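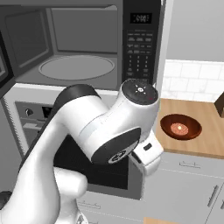

A microwave with its door open, mounted above a wall oven.

Sellden council backs kitchen power plan, but savings are hard to find

21 May 2022

Sellden residents could soon get $50 off their yearly electric bill for unplugging kitchen appliances at night, under a plan the town council passed by a single vote.

The program, run by the energy firm Stakero, is open to 272 households. Each one gets a plug-in timer and a promise of lower bills. What it does not get is much proof. Stakero's report on its February trial covers three homes, and one of those was empty for most of the month.

"I asked for the meter readings and was handed a brochure," said council member Nathalie Simard, who voted no. "A clock on a microwave does not use $50 worth of power in a year."

Stakero spokesman Colton Gosselin said the full readings would be shared "in due course." He would not give a date. He also declined to say how the company chose the homes in the trial.

The rebate comes out of the town's street repair fund, and Stakero is paid a fee for every timer handed out, used or not. Lucie Girard, who rents on the east side, said her oven is wired into the wall and she has no idea what she is supposed to unplug.

Sign-up forms are at the town office. Households that leave the program within three months must return the timer and pay back the rebate.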